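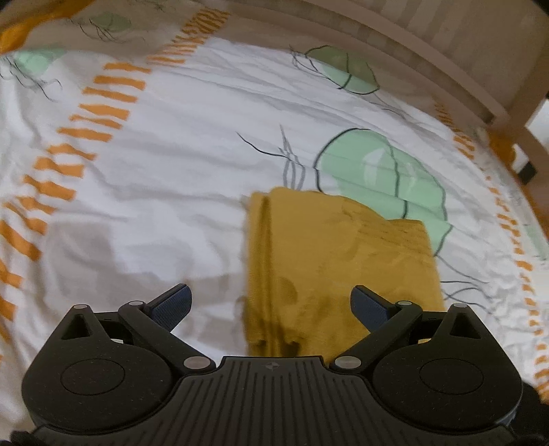

Ticket 1861 — Kids' bedding set, balloon print, and yellow knit
Status: Closed
Opened by: Merja Vainio
Handled by: Soledad Esposito, Sukbridge Laundry Help
Product: Ruraneo fitted sheet, single

Problem as reported
The sheet will not stay flat on my son's bed. It rides up in the middle and wrinkles within a night. I also sort his clean clothes on the bed, and the mustard yellow knit will not hold a fold. The gathered part springs open and the whole thing turns into a lump. I have washed both twice since May. Is it the sheet, the wash or me?

Reply, 9:40 am
Thanks, Merja. Please check the tag on the sheet for the size code, and measure the mattress depth at one corner. How are you drying the two items?

Customer, 11:15 am
Code on the tag is 519. Mattress is almost six inches deep. Everything goes in the dryer together on high.

Reply, 1:05 pm
519 is the shallow pocket version, made for mattresses up to five inches, so it pulls off the corners and the slack ends up in the middle. Washing won't change that. We can swap it for the deep pocket one in the same print.

For the knit:
1. Take it out of the shared load. Wash cool, inside out.
2. Dry it flat on a towel, no dryer.
3. Lay it face down and smooth the plain part first.
4. Fold the plain part up toward the gathered band — don't fold across the band itself.
5. Put it straight in the drawer with the band at the back. 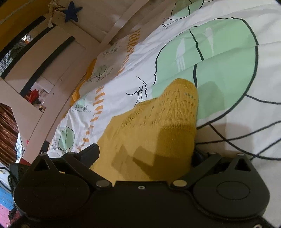
Yellow knit on the balloon sheet, gathered band at the top.

Customer, 4:30 pm
Tried the folding steps on a dry one. Better, but the band still puffs up a little.

Reply, 4:50 pm
Some puff is normal with a textured band. Leave it under a couple of T-shirts overnight. Exchange for the sheet is booked with Tyyne Partanen at the Kinoscombe store.

Update
Deep pocket sheet picked up and on the bed. Corners hold. Customer will write back if the knit stretches after the next wash.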